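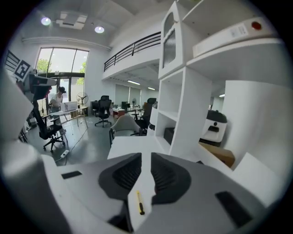 Tudur Rees writes to say that last month's item on communal tools was far too kind to everybody. In his view a shared screwdriver has a natural life of one week, after which it lives in a drawer belonging to whoever last had a wobbly chair, and the rest of us go back to using a butter knife.

I have no defence to offer, having bent two of the kitchen's butter knives myself. But I would like to report a modest recovery. Following the Great Desk Shuffle, the small tools now have a home on the shelf by the mezzanine stairs, in a biscuit tin marked TOOLS on the lid and on all four sides, so that it can't be mistaken for biscuits from any direction. (It still is, generally by visitors, generally at four o'clock.)

The little yellow-and-black screwdriver is the one everybody wants. It's short enough to get under a desk with you, and the handle is bright enough to find again after you've put it down on a pale worktop and gone to answer the phone. The big drivers from the Szalai set are handsome things and I've yet to see anyone choose one.

A few notes for borrowers:

- Chairs first. If yours leans, try tightening it before asking for a new one. The new one will also lean.
- Screws left over at the end go in the jam jar. Please don't post them back into the tin, where they get into the tape.
- The pedestal fans have a screw at the neck that works itself slack in warm weather. A quarter turn will do. King-fai Mok gave his a full turn and it now blows permanently at Accounts.
- Power strips are not to be opened by anyone, with anything. Ring the landlord.

On the subject of power strips, could those on the floor be pushed back under a desk at the end of the day? The cleaners come on Thursday and have been very patient about steering round them.

Angus Kereama has proposed a signing-out book for the tin. We tried one for the stapler at the Nandville office and ended up with a very full book and no stapler, so I'm inclined to leave it. We do have £40 in the sundries pot, and I'd sooner spend £10 of it on a second short screwdriver of the same sort, in a different colour if the shop has one, to be kept upstairs. Objections to me by the end of the month.

Tudur, the one in your top drawer can come back whenever it suits you.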